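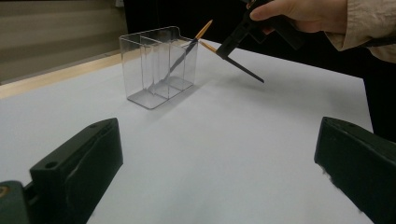
Reading time: 4 minutes

Chapter 4
A Place for Every Pencil?

Books on tidy desks tend to open with a promise. Buy the right container, they say, and the work will follow. This chapter starts from a more doubtful position. A clear plastic box with a divider down the middle gives you two compartments and a view of what is in them. Whether it gives you anything else is worth asking before you spend money on one.

Take the divider. Catalogues such as Hiltinby's call this "sorting". But two dark pencils with sharpened tips are the same kind of thing, and a wall between them sorts nothing. A divider only earns its keep when you have two kinds of object and reach for them at different times.

Then there is the matter of which end goes up. Storing pencils point up lets you see at a glance which ones are ready to use. It also leaves the points where a sleeve can catch them. Henryk Sobczak's desk survey at the Nulholm offices asked 74 clerks which way they stored theirs, and most had never thought about it. I find that more believable than any colour-coded system.

In the sections ahead we look at containers by height, by opening and by how easily they tip. Keep a pencil and a cup handy - any cup will do - and try each claim yourself.

Comments (3)

mavis_k: My kids' divided box had everything on one side by April.

Kaddale Reader: Point down for me, always. Fewer holes in my cuffs.

T. Orr: Is the tipping test in this chapter or the next one?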